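The Arm Is the Cheap Part
Opinion, by Adesuwa Anozie

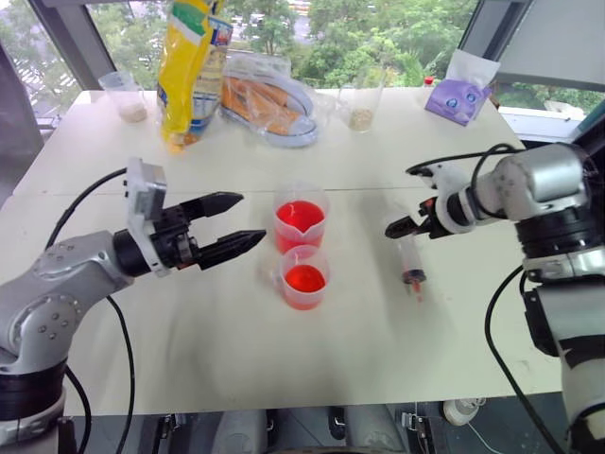
A two-arm bench set up for liquid handling, with measuring cups and a syringe between the grippers.

Capital requests for robot benches nearly always lead with the arms. The arms have a part number, a quote and a depreciation schedule, so they fit the form. Everything else goes on one line called "accessories" or "integration," with a figure somebody remembered from the last project. I have signed requests like that. I think we should stop accepting them.

My evidence is limited to one site. At Detport we closed the books on the Clerkero cell and I went back through the purchase records with Tekle Woldemariam. There were 329 separate orders against the project. Six of them were for the arms and their controllers. Those six were quoted correctly, delivered as quoted, and never discussed again. The remaining orders covered cables, brackets, finger sets, camera mounts, spill trays, replacement cups, syringes, table hardware and the hours of the people who fitted them. That group accounted for 66 percent of the final spend. The approved request had given it one line.

Liquid work makes the problem worse. A gripper that can hold a block can be bought from a catalog. A gripper that can hold a syringe by the barrel and then press the plunger needs fingers cut for that syringe, and when purchasing changes the syringe supplier the fingers have to be cut again. A measuring cup with a handle and one without are two different tasks as far as the grasp is concerned. None of this is hard engineering. It is a steady flow of small orders, and a budget that treats it as a single purchase in the first quarter will be wrong by the second.

Cabling deserves its own line. On most benches I have seen, the camera lead and the gripper lead run outside the arm, with enough slack for the full range of the wrist. That slack rubs, catches and wears. At Detport we logged 1063 operating hours before the first review, and leads were the most frequently replaced item by count. They cost little each. The stoppages were charged to a different department, which is how they stayed out of the discussion.

Regula Nägeli, who runs procurement, has argued against my position. Her view is that itemizing consumables at the request stage produces false precision, and that a fixed contingency does the same job with less paperwork. She has a point on the paperwork. But a contingency is spent by whoever asks first, and in our case it was gone in March, before the second set of fingers had been drawn.

What I would require is modest. Each request should carry an operating line for end-of-arm parts, renewed yearly, with a named owner. Cables and mounts should be stocked before acceptance and reordered on hours run. The objects to be handled should be listed by supplier and model, and any change to that list should go through the person who owns the fingers. Stoppage time should be charged to the cell.

Ngozi Isah has put a version of this into the draft request for the Skastholm bench. The total is higher than the one we approved for Clerkero, and the arms are the same model at the same price. I expect the committee to ask why, and I would approve it as written.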